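Vundine Hand-Held Gripper Kit: One Term in a Student Robotics Club
Reviewed by Evelien Dierckx

Our club bought two of the Vundine kits in the fall to support a student project on teaching a small arm to sort and stack desk items. The kit is a hand-held gripper with a trigger, a wrist camera mount and a set of fingers that match the ones on the arm. Students record themselves doing a task with the hand tool, and the recordings are used to train the arm. We have 17 members, and most of them had never used anything like it.

What is in the box

The kit ships as a parts bag, a fastener bag and a printed manual. The fingers can be bought or printed from the supplied files. We printed ours. The camera is not included, and neither is the cable, so budget for both. The manual covers assembly well and calibration badly. Page 9 refers to a spacer that was dropped from the current version. Taras Nechyporuk, who leads the build group, wrote to the seller and received a corrected page the next morning.

Assembly

Two students built the first unit in one long session. The second went faster. The order of steps matters: fit the camera mount before the linkage, or the rear screws cannot be reached with a normal driver. The linkage needs a light touch. Overtighten it and the fingers bind near the closed position, while too little leaves play at the tips. We settled on snug plus a drop of thread lock.

Printed parts

The finger files are sound but expect cleanup. Ours came off the printer with rough edges along the rim, and we left them that way except on the gripping faces, which were sanded flat. Screw holes needed clearing with a hand drill.

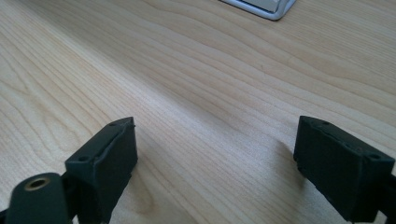
Fingers open over the bench top, wrist camera view.

The wide opening is the kit's best feature. Mugs, tape rolls and a boxed calculator all fit without forcing. The fingers stay in view at the bottom corners when open, so a student reviewing a clip can judge the approach before contact. Dark plastic on a pale table also gives good contrast. On the black lab benches in the next room, Oksana Zakharchenko found the fingertips much harder to pick out, and we stopped recording there.

Shadows are a weak point. With light coming from beyond the work area, the finger faces toward the camera go very dark and detail is lost. A cheap diffuse lamp on the operator's side helped. The manual does not mention lighting at all.

Use over a term

We set a target of 400 usable clips and ended with 500. The trigger spring is stiff for smaller hands, and Tamara Bondarchuk swapped it for a softer one from a Handodau assortment. Grip force dropped slightly, with no effect on light objects. One linkage pin worked loose in June and was replaced from the spares bag. Nothing else failed.

Compared with the Jendmont kit we borrowed last year, the Vundine is heavier and slower to build, but the tips stay aligned for longer. The Jendmont needed adjusting before every session - the Vundine, every few weeks.

Verdict

Recommended for clubs with access to a printer and one member who is patient with small screws. Groups that want to record on the first day should look at a preassembled unit. Replacement linkage pins are sold separately, and I would order a second set with the kit.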